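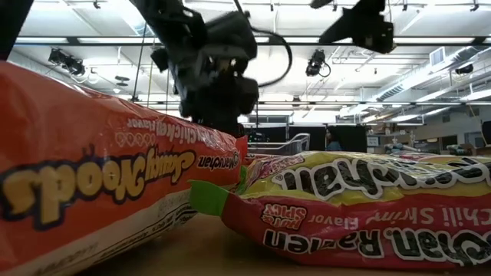 Unit 5: Fasting and the Shared Meal

Reading for this unit: course packet, pages 26 to 68. Bring the packet to class.

Many religions set aside times when people go without food. Ramadan, Lent and Yom Kippur are the cases we will use. The rules differ. During Ramadan the fast runs from dawn to sunset. On Yom Kippur it lasts from one evening to nightfall the next day. Lent covers several weeks, and churches do not agree on what should be given up.

Terms to know
Abstinence: avoiding certain foods, such as meat.
Fast: going without food, and sometimes drink, for a set time.
Iftar: the meal that ends the daily fast in Ramadan.

Most traditions excuse the sick, and many excuse young children and travelers. Look for these exceptions as you read. They show what the writers thought a fast was for.

The end of a fast is often a group event. In the Delwood study in your packet, members of two congregations describe the meal afterward in more detail than the fast itself. Compare this with the Mastby interviews, where several people prefer to eat alone.

Written work: 2 pages, double spaced, on one of the three cases. Explain who is expected to fast and who is excused. Hand it in at the Oletti Hall office before the December break.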